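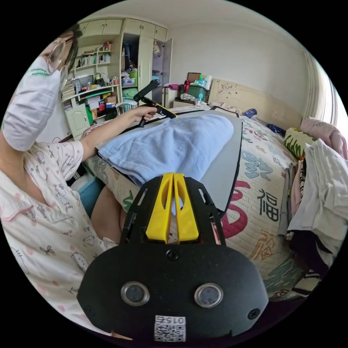
Oktober, kurz nach elf abends

Zweiter Abend mit dem Set von Bundlow. Ich schreibe das jetzt auf, solange ich mich noch ärgere, sonst wird der Bericht wieder zu freundlich.

Also Handtücher. Laut Heft soll man mit etwas »Weichem und Übersichtlichem« beginnen, und ein Handtuch ist angeblich beides. Weich ja. Übersichtlich ist es genau so lange, bis man es mit zwei Fingern an einer Ecke anfassen will, dann sieht jede Falte aus wie eine Ecke. Wer sich das ausgedacht hat, legt seine Wäsche vermutlich mit den Händen zusammen wie alle anderen.

Was mich an der Sache stört, ist der Satz auf der Angebotsseite: »Zeigen Sie es einmal, der Rest lernt sich.« Im Heft stehen dann 25 Durchgänge pro Aufgabe. Einmal, fünfundzwanzigmal, da liegt doch etwas dazwischen. Und mit Durchgang meinen sie einen sauberen, vom Anfassen bis zum Ablegen, ohne Nachgreifen. Wenn ich nachgreife, soll ich ihn verwerfen. Ich habe heute mehr verworfen als behalten.

Zum Gerät selbst, damit ich gerecht bleibe: Der Griff liegt anständig in der Hand, die Finger schließen weich, da wackelt nichts. Nach einer halben Stunde zieht es trotzdem im Handgelenk, und zwar rechts deutlich mehr als links. Im Heft steht dazu kein Wort, außer dass man »entspannt sitzen« möge. Auf der Bettkante sitzt man nicht entspannt. Man beugt sich vor und hält die Ellbogen in der Luft wie beim Kuchenverzieren.

Der Tisch wäre besser für den Rücken, aber dort fehlt mir der Platz für beide Arme. Morgen vielleicht der Küchentisch, wenn ich ihn freibekomme.

Preis: 1494 für das große Paket, 954 für das kleine. Im kleinen fehlt ausgerechnet die Auswertung, man kauft dann also Handgriffe und darf die Aufnahmen bei sich auf der Platte sammeln wie Urlaubsvideos. Ich habe das große zur Ansicht und muss mich vor Monatsende entscheiden. Im Moment würde ich beide zurückschicken, wenn ich beide hätte.

Zum Vergleich habe ich mir am Nachmittag noch einmal die Unterlagen von Halvorsen angesehen. Die versprechen weniger und verlangen mehr. Dafür schreiben sie immerhin hin, für welche Arme die Aufnahmen taugen und für welche nicht. Bei Bundlow heißt es nur »kompatibel mit gängigen Systemen«. Welche das sind, wollte ich per Mail wissen. Antwort: ein Link auf die Seite, auf der »kompatibel mit gängigen Systemen« steht.

Rorkis habe ich gestrichen, da läuft alles über ein Abo, und nach der Kündigung sind die eigenen Daten weg. Nein danke.

Was ich nach zwei Abenden sagen kann:

- Die Mechanik ist ihr Geld wahrscheinlich wert.
- Das Heft ist schlecht übersetzt und an den wichtigen Stellen stumm.
- Ob aus meinen Durchgängen je ein gefaltetes Handtuch wird, das ich nicht selbst gefaltet habe, weiß ich nicht. Die Beispielvideos zeigen immer nur Waschlappen.

Die 3 Aufnahmen von gestern habe ich hochgeladen, Status seitdem »in Bearbeitung«. Wenn das bei drei Stück schon so dauert, will ich die Warteschlange für eine ganze Aufgabe nicht erleben.

Für morgen: Handgelenk mit Salbe, dann noch einmal von vorn, diesmal nur halbieren und ablegen. Und bei Bundlow nachfragen, ob die Rückgabefrist ab Bestellung oder ab Lieferung zählt, das steht nämlich auch nirgends.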